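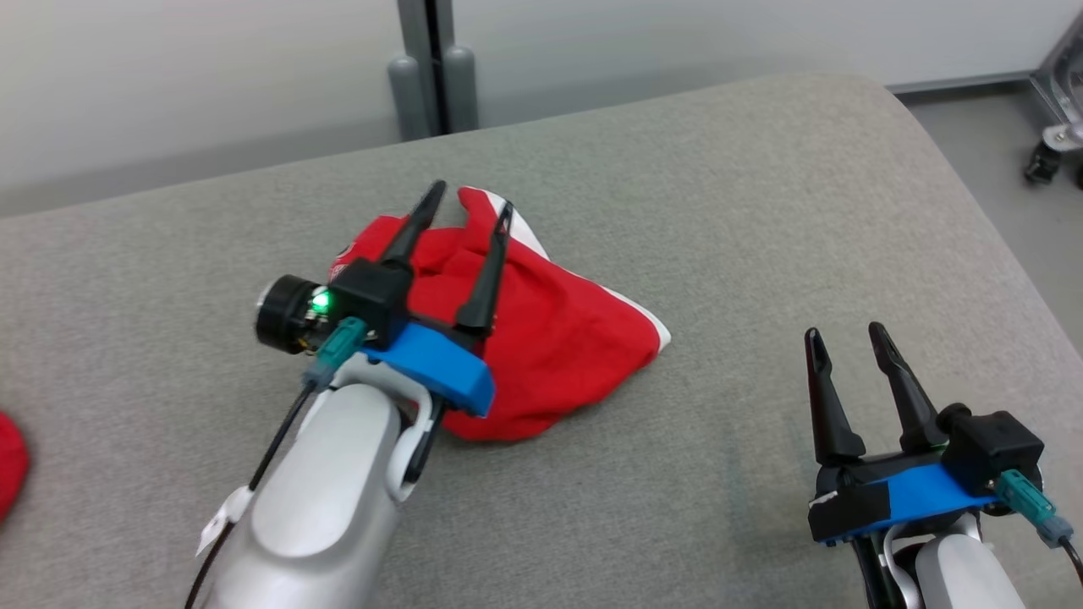 Laundry, week six

I've now spent 1,311 dollars on the second arm, counting shipping and the bag of screws I bought twice, and I can report that I still fold my own shirts.

The mounting plates are finally the same blue. I printed the first one in April on the Lastwood machine at the shop, ran out of filament, and had to wait for Rilau to restock because I'd decided the arms should match. Nhàn Lưu, whose bench is next to mine, asked if the color affected the grip. It does not. She knew that.

What does affect the grip is the fingers. The Stendero set came with wide flat pads, lovely for blocks and hopeless on fabric, so I swapped them for the skinny black ones that come to a point. They get under a fold about half the time. The other half they poke the shirt, push it along the gray padding and close on air with great confidence. I'd been practicing on a bare tabletop before this, where the tips scraped and I winced. Padding was Nhàn's idea and I've been slow to thank her for it.

Cables are my other hobby. The teal connectors are stiff, and the first version of my plate had them pointing straight into the path of the elbow, so every big reach ended with a camera dropping out. Turning the housing fixed it. I also put a tag on the left cable after spending a whole Tuesday evening debugging the wrong arm. (The software was fine. I had been yelling at the software.)

Current score: 229 attempts logged, 98 of which I'm calling grasps. Nhàn says a grasp that lets go halfway up is a nudge, and by her rules the number is a lot worse, so we use mine.

Next up is getting both arms to hold the same piece of cloth without having a tug of war. I borrowed a handoff routine from the Jang forum that assumes the cloth is flat to begin with, so first I need a robot that can flatten a shirt. If anyone has tuned grip force for thin cotton, leave me your settings in the comments. Mine are currently set to "2" and I don't remember 2 of what.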